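How to Plan and Run a Holiday Giving Promotion With a Retail Partner

Skolport Resource Center > Campaign Guides > Seasonal Promotions

Prepared by Nomvula Cele, Partnerships Office
Reviewed by Zoriana Bondarchuk, Brand Compliance

Purpose of this guide

This guide sets out the steps a member company should follow when it runs a seasonal promotion in which part of each sale supports a charity. It applies to in-store, online and mixed campaigns. It does not cover employee giving programs or corporate sponsorship of events, which are addressed in separate guides.

The guide assumes that the company already has a signed agreement with its retail partner. Companies that do not should complete the Partner Agreement Form first and return to this page once both parties have signed.

Before you begin

You will need the following:

The name and contact details of the person at the charity who is authorized to approve the use of its name and logo
A copy of the current trade calendar from your retail partner
Sales records for the same product over the previous holiday season
A budget line approved by your finance department

Allow no fewer than 30 working days between the first meeting with the charity and the delivery of printed material to stores. Campaigns planned for December should have their creative brief approved before the end of September.

Step 1. Define the gift

State in one sentence what the customer does and what the charity receives. Every later piece of copy will be checked against this sentence, so it should be settled before any design work starts.

An acceptable sentence names the product, the action, the amount and the recipient. In the Bultach campaign used for training at our office, the sentence read: "For every Bultach winter blanket sold in participating stores in December, Bultach gives one dollar to the local family shelter." A sentence such as "Bultach cares about families this winter" does not meet the standard and will be returned.

If the gift is a product instead of money, specify the product, its condition and who pays for delivery. Charities often have limited storage, and the delivery schedule should be agreed in writing.

Step 2. Set a minimum and a maximum

The company should guarantee a minimum contribution regardless of sales. It may also set a maximum. Both figures must appear in the terms, and the maximum must appear on any display that mentions the amount given per sale.

Where a maximum is reached before the end of the promotion, the company has two options. It may continue to give at the same rate, or it may remove all displays and online banners that refer to the gift. Leaving the displays in place after giving has stopped is a breach of the Promotion Code.

Step 3. Write the creative brief

Keep the brief to two pages. It should contain the gift sentence from Step 1, a description of the audience, the single message the customer should remember, the list of required materials and the approval dates.

Describe the audience in terms that a designer can use. "Parents shopping with young children on weekday afternoons" is more helpful than an age range and an income bracket. If the promotion is meant to involve children directly, for instance by inviting them to draw a card or choose a toy to pass on, the brief must say so, and the draft must be reviewed under the Advertising to Children section of the Promotion Code.

The tone of the campaign should respect the people who receive help. Do not use images that identify a recipient without written consent. Do not use language that suggests guilt on the part of the customer.

Step 4. Agree on the approval chain

Name one approver at the company, one at the retail partner and one at the charity. Each approver should have a named substitute for periods of leave. Drafts are sent to all three at the same time, and each has five working days to respond. A missing response does not count as approval.

Record all comments in a single document. The agency should not act on comments received by telephone until they have been added to it.

Step 5. Produce and distribute the materials

A standard in-store kit contains shelf cards, one floor display, a window sticker and a briefing sheet for store staff. For a first promotion, we recommend a pilot of 30 stores. Stores should be chosen from at least three regions and should include both large and small formats.

Print quantities should be based on the confirmed store list and a small reserve for damaged items. In its most recent seasonal campaign, Rorow supplied 160 stores and ordered 300 floor displays, a surplus that was later recycled at the company's expense. Confirm the list with the retail partner before the print order is signed.

The briefing sheet deserves particular care. Store employees will be asked where the money goes and how much of the price is given. The sheet should answer both questions in plain words and fit on one side of a page. It should also give a telephone number for questions that the employee cannot answer.

Packing and shipping may be handled by your own warehouse or by an outside supplier. In either case, request a sample kit and have it sent to one store by the normal route. Open it on arrival, check the contents against the list and note any bent or scratched items. 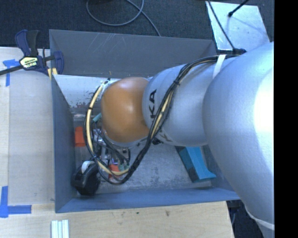

Robot arm reaching into a metal bin on a wooden tabletop.

Step 6. Launch

Displays should be in place by 9 a.m. on the first day. Online banners should go live at the same hour, and the terms page must be published before either of them. Ask each store to send a photograph of its display to the campaign contact by the close of business.

During the first week, compare sales reports with the gift record every day. After the first week, a weekly comparison is sufficient unless the contribution is close to the maximum.

Step 7. Close and report

Remove all materials within two working days of the end date. Transfer the contribution to the charity within the period stated in the agreement and obtain a written receipt.

The closing report should include the total contribution, the number of products sold, the number of stores that took part and a short statement from the charity. Publish the total in the same places where the promotion was announced. Customers who took part are entitled to know the result, even where it is lower than expected.

Common errors

Percentage without a base. "Five percent goes to charity" does not tell the customer whether the percentage applies to the retail price, the wholesale price or the profit. State the base every time.

Unapproved logo use. A charity's logo may be used only in the form and colors it has supplied. Resizing is usually permitted. Redrawing is not.

Late change of partner. When Botha changed its charity partner after printing had begun, two versions of the shelf card reached stores. If a change cannot be avoided, stop distribution, recall what has been shipped and issue a new gift sentence.

Related documents

Partner Agreement Form
Promotion Code, current edition
Advertising to Children: Review Checklist
Template: Store Staff Briefing Sheet
Template: Closing Report

Questions about this guide should be addressed to the Partnerships Office. Please include the name of the campaign and the planned launch month in the subject line.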